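2 Aug 2020

Table 2, small props. Carried on from the list Zdzisław left on the clipboard.

Wiped the white board down first, front edge still marks if you lean on it so stop leaning on it. Black cloth back up behind. Steamed it in January and the folds have come back, not doing it again today. Lamp height left alone.

Sorting the Nzioka crate. Half of it wasn't on the packing sheet. Put the duplicates in the Latel tub, bottom shelf, lid doesnt shut properly so tape it. Anything with flaking paint goes to Z.K. and not back in the crate please.

Crackle finish. Did three test scraps with the Jusden glaze over cream. 12 mins between coats: hardly any crackle. 30 mins: much better, fine lines, close to what's on the blocks already. Left the third one over lunch and it went to big ugly plates. So 30. Thin coat, one direction, don't go back over it. Brown rubbed in with a rag afterwards, wipe nearly all of it off.

Borders on the blocks want to stay thin. Tried a fatter one on scrap and it looked like a picture frame from a charity shop.

Layout next. Want the two crackled blocks on the right, one close behind the other, red cup further back near the middle, box with the red front to the left of it. Blue handle leaning out of the cup to the left.

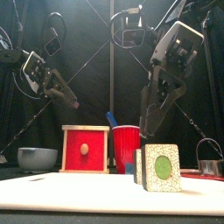 Still not sure about two reds so close together. Zdzisław likes it, I'd swap the cup for something duller. Will ask Tasano if they care either way, they signed off the box and never mentioned the cup.

To do
- order more glaze, the tin is nearly out
- new tape for Latel tub
- green for touching up the oval, mix a bit and keep it in a jar this time with a LABEL
- packing sheet needs redoing form scratch
- rags

Brushes are soaking, someone take them out tonight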